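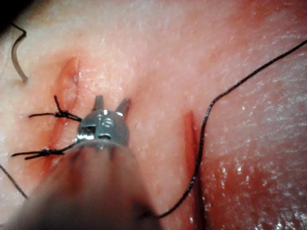
Section 4. Listing shoes and sandals in your Sakwood shop

This section covers adding footwear to a shop that is already open. If you have not finished Section 2 (Account and bank details) and Section 3 (Shipping addresses), do those first. The Add Product button stays gray until both are complete.

You will need:
The product name as it appears on the box or the supplier's invoice
The supplier's size chart
The number of pairs you have in each size and color
At least one photo of each color
The packed weight of one pair, in its box and mailing bag

4.1 Create the listing

1. Sign in and open the Products tab on the left side of the page.
2. Click Add Product, then choose Footwear from the category list.
3. Choose a subcategory. Beach and water sandals have their own subcategory. Do not put them under House Slippers, even if they have no back strap. Shoppers filter by subcategory, and a listing in the wrong one will be moved by the review team.
4. Type the product name in the Title box. Start with the brand, then the model, then the type of shoe. Leave out words such as "best," "cheap" and "hot sale." The title checker removes them when you save.
5. Choose Men, Women, Unisex or Children. If you choose Unisex, the size table in 4.2 will show two columns of US sizes.
6. Fill in the Description box. You can use up to 1000 characters, including spaces. Say what the upper and the sole are made of, how the shoe closes, and whether it can be worn in water.
7. Click Save Draft. The listing gets a draft number and appears at the top of your Products tab.

Note: A draft is not visible to shoppers. You can leave it and come back later. Drafts that are not opened for 28 days are deleted, and the photos go with them.

4.2 Fill in the size table

Most returns on footwear are for size, so take your time with this part.

1. Open the draft and click Sizes.
2. Choose the system your supplier uses: US, UK, EU or foot length in centimeters. Enter the sizes exactly as printed on the supplier's chart.
3. Click Fill Other Columns. The table converts your sizes to the other systems.
4. Compare the converted sizes with the supplier's chart. If they differ, click the pencil next to the row and type over the converted number. The supplier's number is the one to keep.
5. Enter the foot length in centimeters for every size, even if you sell only in the United States. The size helper on the product page works from foot length, and it stays hidden if any row is blank.
6. If the shoe runs small or large, choose Runs Small or Runs Large from the Fit menu. Leave it at True to Size if you are not sure.
7. Click Save Sizes.

Caution: Do not change the size system after you have taken orders on a listing. Open orders keep the size number but lose the system, so a 39 that was EU shows up on the packing slip with nothing next to it. If you have to change systems, close the listing and make a new one.

Foot length and insole length are two different measurements. Some supplier charts give only the insole. In that case, enter the insole number in the Insole column and ask the supplier for the foot length. Please do not subtract a guess.

4.3 Add colors and stock

1. Click Colors, then Add Color.
2. Pick the closest color from the list. You can type the supplier's own name for it in the second box (for example, choose Blue and type "Harbor").
3. Repeat for each color.
4. Click Make Grid. You get a grid with sizes down the side and colors across the top.
5. Type the number of pairs you have in each box. Type 0 where you have none. A blank box is not the same as a zero — the system treats a blank as "not made in this size" and hides it from the shopper altogether.
6. If you keep stock in more than one place, use the Location menu above the grid and fill in one grid per location. Shops that store with us can choose Stonville or Pickering. All other shops will see only their own address.
7. Click Save Stock.

A listing can hold up to 32 size and color combinations. If you have more, split the product into two listings and link them using Related Items at the bottom of the draft. Splitting by color works better than splitting by size.

Each combination gets its own stock code when you save. If you already have your own codes, click Use My Codes before saving and paste them in from your spreadsheet, one per line, in the order shown on the screen.

4.4 Add photos

1. Click Photos and drag your files into the box. JPG and PNG files are accepted.
2. Drag the photo you want shoppers to see first into the left position.
3. Under each photo, choose the color it belongs to. Photos marked All Colors show every time.
4. Include one photo of the sole and one side view for each color.
5. Click Save Photos.

Do not use photos with prices, phone numbers or another shop's name on them. Supplier photos are allowed if you have the supplier's permission in writing. Keep the email, as the review team may ask for it.

4.5 Set the price and shipping

1. Click Price and enter your selling price in the first box.
2. If you want to show a crossed-out price, enter it in the Regular Price box. You must have sold the item at that price in the same shop. A regular price that has no sales behind it is removed.
3. Enter the packed weight. Weigh the largest size you sell and use that weight for all of them, or click Weight by Size and enter each one.
4. Choose a shipping plan. The plans listed are the ones you set up in Section 3.
5. Choose where the item ships from. This appears on the product page next to the delivery estimate. If you ship from overseas, choose the country the parcel leaves from, even if your business address is in the United States.
6. Enter your handling time in business days. Count from the day of the order to the day the carrier picks it up.
7. Check the Estimated Payout line at the bottom. It shows your price less the selling fee and the card fee. It does not include what you pay the carrier.
8. Click Save Price.

Caution: A price change takes effect at once. Shoppers who already have the item in their cart will see the new price at checkout, with a notice. Orders already placed are not affected.

Note: The sale scheduler runs on Eastern time. A sale set to start at 9:00 a.m. starts at 6:00 a.m. for shoppers on the West Coast.

4.6 Check and publish

1. Click Preview. Look at the page on both the computer and phone tabs.
2. Choose each color in the preview and make sure the photo changes with it.
3. Open the size helper and type in your own foot length. See that the size it gives makes sense.
4. Click Submit. The listing goes to the review team, and its status changes from Draft to In Review.
5. Most listings are reviewed by the next business day. You will get an email when the status changes to Live or Needs Changes.
6. If the status is Needs Changes, open the listing and read the yellow box at the top. Fix the points shown and click Submit again. You do not need to start over.

Please allow more time in August, when a lot of shops load their fall shoes.

4.7 Common problems

Error 753 when saving the stock grid
Two combinations have the same stock code. Click Show Duplicates, change one of the codes, and save again. This often happens when codes are pasted from a spreadsheet that was sorted after the codes were filled in.

The size helper does not appear
A foot length is missing. See 4.2, step 5.

The listing is live but shows Sold Out
Check the Location menu in the stock grid. The pairs may be entered under a location that is not linked to the shipping plan you chose.

The color name shows as "Other"
You typed a color name without picking from the list first. Open Colors, pick the closest match, and save. The name you typed is kept.

Labels print with the size missing
Shops using a Codell label printer need the two-line label layout. Go to Settings, then Printing, and change Layout from One Line to Two Lines. Print a test label before you print a batch.

4.8 Getting help with a listing

Send a message from the Help tab with your draft number in the subject line. Questions about sizes and the size helper go to Maricel Lagman. Photo permissions and review results go to Rodel Cabrera. For stock held at Stonville, write to Lina Hamdan, and for Pickering, Ariel Panganiban.

If you are moving an existing shop with a large number of shoes, do not enter them one at a time. Use the bulk upload sheet in Section 5. The column names match the boxes described here, and drafts made from the sheet can be opened and edited in the same way.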